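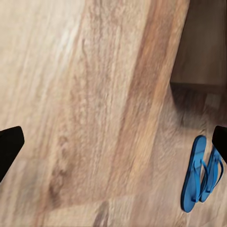 Brotham swap shelf passes 2,844 books in its first year

What a start to the year for readers in Brotham! The free book swap on Wibisono Street has now passed along 2,844 books, and the people who run it are already clearing space for more.

The swap opened last January with a single bookcase and 83 donated paperbacks, most of them crime and romance, plus a very handsome set of gardening manuals that went within the hour. It works on the simplest rule going: take what you like, bring something back when you can. There is no card, no due date and no fine.

"I thought we'd get a few neighbors dropping by on weekends," said Intan Tarigan, who started the project with her friend Hidayah Liem. "By spring we had people waiting on the sidewalk with tote bags. I loved it. I still love it."

Liem keeps the log, a green notebook that hangs on a string by the door. Fiction makes up the biggest share, with 1,026 novels swapped over the year, and children's books come next at 702. The rest is a glorious jumble of cookbooks, travel guides, poetry, old school texts and one bus timetable that has been borrowed and returned twice.

Horror has been the surprise hit. Liem says thrillers and scary stories hardly touch the shelf before they are gone again, and that the big-name paperbacks come back soft at the corners from so many readers (she thinks that's a compliment to the author, and we agree). Plenty of regulars say they do their reading in bed, a chapter or two before the light goes off, although one reader told her he had moved his to the breakfast table after a bad night with a haunted hotel.

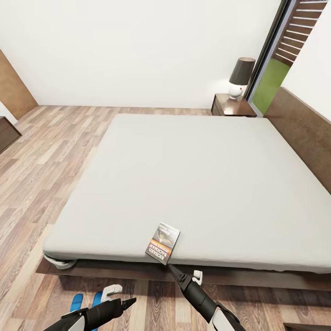 More room on the way

The swap is moving into the old Liltus shoe store two doors down, where there will be space for up to six bookcases and, at long last, somewhere to sit. The children's corner gets the front window. There will be a separate shelf for large-print books too, something Tarigan has wanted from day one.

A Saturday story hour is also planned, with readings in English and Indonesian. It has been named Plandar, after the dragon in a tale Liem's grandmother used to tell, and the first reading will of course be that very tale.

Donations are welcome at the current address until the move. Clean paperbacks in any language are fine, and picture books are especially wanted. Please skip encyclopedias for now, as the swap already has three full sets and the letter M from a fourth.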